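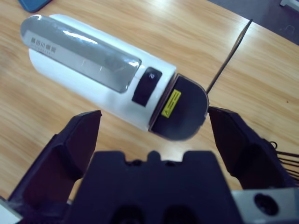 I-seul Ji: Replay drifts on the cylinder task again. Operator closes on the navy end cap, demo looks fine, then on playback the fingers land short. Same policy, same table.

**Ticket 749 — gripper lag during teleop recording**
Status: open
Station: Trivenano

**Log**

- 14:10. Pulled the last 20 demos. Finger position in the log trails the operator's command by 217 ms. Arm joints don't show it.
- 14:35. Swapped the leader handle for the spare from Alvarado. No change.
- 15:05. Jogged the gripper from the console with the leader unplugged. Lag gone. Fault is on the teleop side.
- 15:20. Checked the Molidetti bridge config. Gripper commands go through a smoothing filter, arm commands don't. The filter was added in July to stop finger chatter.
- 15:50. Filter off, five new demos by hand guiding, five by remote. Offset is gone in both. Chatter is back on the remote set, mild.

**Hernán Arango:** Don't leave it off. Shorten the window and stamp the command before the filter — the recorder is stamping it after.

**Next**

1. Move the timestamp, rerun the remote set.
2. Flag the 2,095 older demos recorded with the filter on. Do not train on them until the shift is corrected.
3. I-seul to confirm replay before this is closed.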